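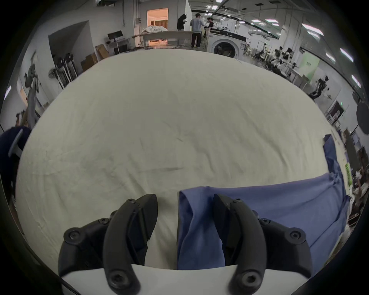 2025-05-04
By Salma Nasr

Print this page | E-mail this article

Maribeth Gatchalian sold radio spots before she bought them. She now plans local advertising at Stillent, a small agency whose clients are mostly furniture stores, dentists and car repair shops.

Her view of radio has changed less than people expect. "The morning drive is still the first thing I ask a station for," she said. "Then I ask what they want for it, and we argue."

What has changed is the length of the spots. Most of her clients used to run 60 seconds. Last August she moved a mattress store, Satano, to 15-second spots on two stations and kept the budget the same. Calls to the store went up by some 40 percent over the month before, though she does not give the shorter spots all the credit.

"August is a moving month," she said. "People need beds. I'd want to see it again in February."

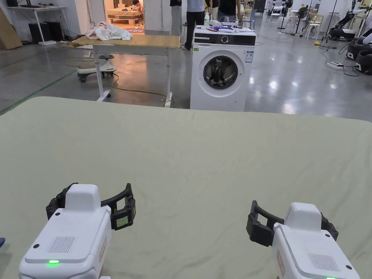
A pale green cloth covers the table.

She asks every new client to answer their own phone for a week before spending anything. Callers say where they heard the name, and the owner hears it firsthand.

"I had one man who was sure it was all the newspaper," Gatchalian said. "He wrote it down for a week and it was the radio and his sign."

Her colleague Chia-jung Chiang writes most of the scripts. The two of them disagree about jingles - Chiang likes them, Gatchalian will pay for one only if the client plans to keep it two years or more.

"A jingle you drop after one season is money gone," she said.

She is also wary of stations that throw in overnight spots for free. They look good on the invoice, she said, and she would sooner have one more spot at noon.

Gatchalian is now booking fall schedules. Rates for the last weeks before the holidays have not been set yet, and she expects to hear from the stations by the end of the month.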